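Fliron abre su taller y enseña cómo aprende un robot a tapar una caja

Apr 18, 2025

La nave de Fliron en el polígono de Prevorton recibió a casi 300 personas en su jornada de puertas abiertas, y el mejor sitio de toda la visita estaba junto a una mesa clara y una caja de plástico. Ni el brazo soldador de la entrada, que echaba chispas detrás de su mampara, ni la cinta clasificadora del pasillo central consiguieron retener tanto tiempo al público. La gente llegaba a la mesa, se quedaba callada un momento y enseguida empezaba a preguntar.

El puesto lo llevaba el equipo de manipulación, el mismo que desde el otoño trabaja en el proyecto Rellgate. El objetivo del proyecto se explica rápido: que un robot de dos brazos prepare pedidos en un almacén pequeño, con cajas y tapas corrientes, de las que se compran en cualquier ferretería. Llegar hasta ahí ya es otro cantar, y la demostración servía para ver la parte del camino que casi nunca sale en los vídeos promocionales.

En Rellgate los movimientos se enseñan a mano. Una persona coge una pinza en cada mano, idénticas en lo esencial a las que lleva el robot, y hace la tarea una y otra vez: abrir, cerrar, meter, sacar, volver a tapar. Todo queda registrado, y con ese material se entrena después el programa que mueve los brazos. Visto de cerca resulta hipnótico, porque un gesto que en casa hacemos sin mirar se convierte en una pequeña coreografía (¡y hay que ver lo que cuesta agarrar una tapa con dos dedos mecánicos!). 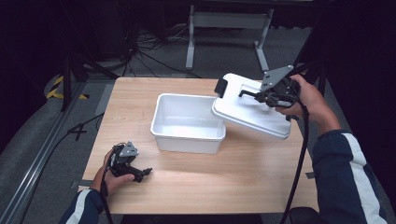
La tapa, sujeta con la pinza derecha junto a la caja abierta, durante la jornada de Fliron en Prevorton.

Los técnicos explicaron que las tapas son de lo más traicionero. Son finas, se doblan, tienen un borde que hay que encajar y, si se cogen por donde no toca, giran sobre sí mismas. Las manos humanas lo corrigen al vuelo, con la palma o con un meñique que aparece en el momento justo. La pinza no tiene meñique. Quien la maneja ha de buscar otro agarre, otro ángulo, a veces otra manera de plantear la tarea entera, y esas soluciones son las que interesan al equipo.

En la sesión de la mañana se hicieron 118 repeticiones, según el recuento que el propio equipo leyó al cerrar el turno. No todas salieron bien, y fue un acierto contarlo sin rodeos. Las que fallan también se guardan, con una etiqueta distinta, y algunas son muy valiosas: una tapa que resbala y se recupera a medio camino enseña al sistema algo que una ejecución limpia no le puede enseñar. A más de un visitante se le iluminó la cara al oírlo.

Después llegó el turno del público, que era lo que todos esperábamos. Se formaron grupos de 3 y cada persona tuvo un par de minutos con las pinzas. Desde fuera parece facilísimo. Con los aparatos en la mano, la cosa cambia: pesan un poco más de lo que uno imagina, el cable tira cuando te giras y los dedos de la pinza llegan siempre un centímetro antes de lo que calculabas. Hubo tapas al suelo, cajas que se fueron de paseo por la mesa y aplausos de verdad cuando una niña de unos nueve años encajó las cuatro esquinas a la primera. Quien firma esta nota lo logró al tercer intento y salió de allí encantado.

Las preguntas fueron buenas y muy variadas. Que cuánto tarda el robot en aprender (depende de la tarea; para las cajas hablan de semanas). Que si vale lo aprendido con una caja para otra más grande (en parte, y en ello están). Que si las pinzas se venden (todavía no). Una profesora de tecnología preguntó si sus alumnos podrían pasar una mañana grabando tareas, y el equipo se apuntó el contacto allí mismo. También se habló de trabajo y de puestos de trabajo, con calma y sin esquivar el tema: dos empleados de un almacén de la comarca contaron cómo es una jornada de preparar pedidos, y los ingenieros escucharon bastante más de lo que hablaron.

En la sala contigua, la empresa Haslinger, que fabrica para Fliron los soportes y los raíles, enseñaba piezas en distintas fases de acabado. Era un rincón más tranquilo, pero muy recomendable para quien disfruta con el metal bien mecanizado. Dejaban tocarlo todo y tenían una paciencia infinita con los curiosos. En una vitrina se podían comparar los tres últimos diseños de placa de montaje, cada uno más ligero que el anterior, y había quien volvía por segunda vez para hacer fotos.

La visita terminaba con el robot de dos brazos en funcionamiento. Tapó una caja ante el público, despacio, con una pausa larga antes del último apretón que mantuvo a toda la sala en vilo. El equipo lo presentó como una versión intermedia, entrenada con datos de este invierno, y avisó de que todavía se atasca con las tapas de cierre lateral. Aun así, después de haberse peleado uno mismo con las pinzas, aquel clic final sonó a gloria.

Se agradece además la organización. Los turnos se respetaron, había bancos para descansar entre una parada y otra, y las explicaciones se daban en voz alta y sin jerga. Lo único mejorable fue el sonido de la zona central: cuando arrancaba la cinta clasificadora costaba seguir a los guías. En Fliron dicen que ya lo tienen anotado y que la próxima vez la cinta funcionará solo a ratos.

Habrá próxima vez, y pronto. La empresa repetirá la jornada en May, con 2 pases, uno por la mañana y otro por la tarde, y en el puesto de manipulación añadirán bolsas de tela y cajas de cartón plegable, dos materiales que prometen muchos más quebraderos de cabeza que el plástico. La entrada seguirá siendo gratuita, con inscripción previa en la recepción de la nave o a través de la web de Fliron. Los menores pueden participar acompañados de un adulto, y conviene llevar calzado cerrado para entrar en la zona de talleres.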